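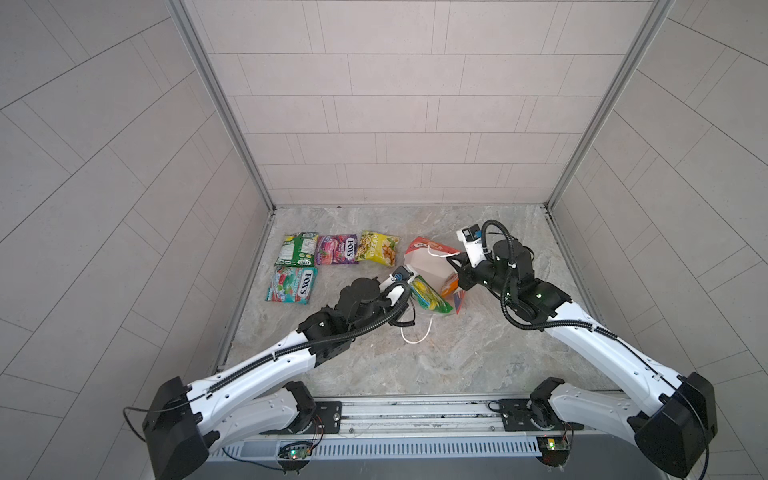

Do the crisps go in first or last if the bag is going to be carried any distance, a reader asked under the page on boxes, adding that every paper bag they pack seems to end in crumbs or a split base. Last, in nearly all cases. The order matters less than the state of the base, so the method below starts there.

Packing snack packets in a paper shopping bag

Updated 2021-03-16

You will need:
– a flat-bottomed paper bag, opened on a hard, level surface
– the packets, sealed
– a piece of card cut to the size of the base (optional)
– a sheet of plain paper for filling gaps

1. Open the bag fully. Put a hand inside and push the base down until all the corners are square. A bag that has been stored flat keeps a crease across the bottom, and it will lean if the crease is left in. Press along it with the knuckles.

2. Fit the card if you are using one. It should lie flat without bowing. The card in a Makwood shirt box trims down well for this. Trim it a little under size, as a tight card pushes the seams apart.

3. Sort the packets by how easily the contents break. Nuts, dried fruit and boiled sweets are firm. Biscuits and pretzels are middling. Crisps, puffs and anything sold in an air-filled packet are fragile.

4. Check the seals. Hold each packet near its top seam and squeeze gently. A sound one pushes back. Put any soft packet aside and eat it first.

5. Load the firm packets flat. Reach down into the bag and set them on the base; do not drop them from the rim. One hand inside the bag keeps the mouth open while the other brings the packet in.

6. Stand the middling packets on their long edge along the walls, seams upwards. This stiffens the sides of the bag.

7. Lower the fragile packets in from the top, held by the seam, with the printed face outwards. Let go when the packet touches the layer below. Do not press down to make space. If it will not fit, start a second bag.

8. Fill side gaps with crumpled paper. Leave the top 6 cm of the bag clear, then fold it over once if the bag is to be stored.

Bag sizes

The figures below are from my own packing and apply to small single-serve packets. A Sezer medium holds 14 mixed packets. The large Luvance, which has a wider base, holds up to 19, but the walls begin to bulge and I would stop sooner. Tins and bottles should go in a separate bag. They are heavy, and they shift.

Faults and remedies

Bag leans: the load is on one side, or the base crease was not pressed out. Take out the top layer and check the base before moving anything else.

Bag tears at the rim: the packet was pushed in against the edge. Open the mouth wider. A short tear can be taped on the inside.

Packets slide to the bottom: the layer beneath was left uneven. Turn the firm packets so that the thick ends alternate.

Damp base: do not try to dry it and use it again for weight. Paper that has been wet stays weak along the glued seam. Use it for waste paper.

Storing the packed bag

Keep it upright, away from radiators and off stone floors in cold weather. Nothing should stand on top. For party bags made up in advance, write the earliest best-before date on the outside in pencil.

Shared 52 times

3 comments

Reader comment: The card in the base made the difference for me. I cut mine from a cereal box, printed side down.

Reader comment: Does the order change for the Prindadia bags with the narrow bottom? Mine tip over as soon as the crisps are in.

Reply from the author: Same order, fewer packets. Put two firm ones flat side by side if the base allows it, and leave out the standing layer.

Reader comment: I tape the base seam from the outside before filling. Ugly but it holds.

This site uses cookies to remember your settings. Accept | Manage preferences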